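The Stone Houses of Dundar

Dundar has 1,452 residents and one paved road. Most of its houses were built from what came out of the river: pebbles set in mortar, with a heavy beam laid across the top to carry the roof. Fodidier, the quarry town upstream, never took to the method and used cut block.

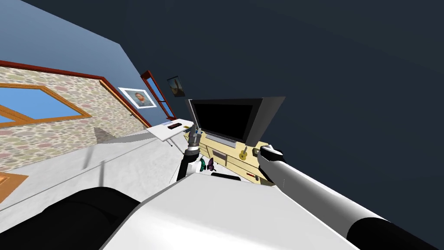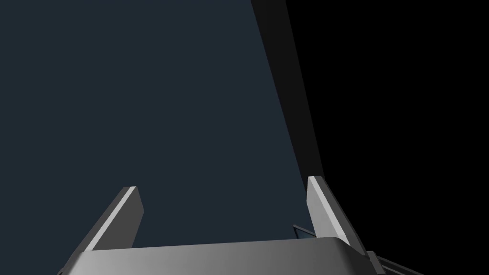

Pebble wall, window and portrait, first picture.

A pebble wall is slow work. Masons raise it about a foot, then let the mortar set before going on. Most start in May, after the last hard frost. A small house needs over 1,000 buckets of stone, sorted by size beside the foundation.

Repairs are where owners get into trouble. Modern cement is harder than the old lime mix, and it traps water behind the face. Rallis, a building firm in Stindura, has redone 42 walls in the valley and now uses lime only. A full repointing takes two masons 4 weeks. The firm is booked through next summer, and the waiting list is kept at the Dundar post office.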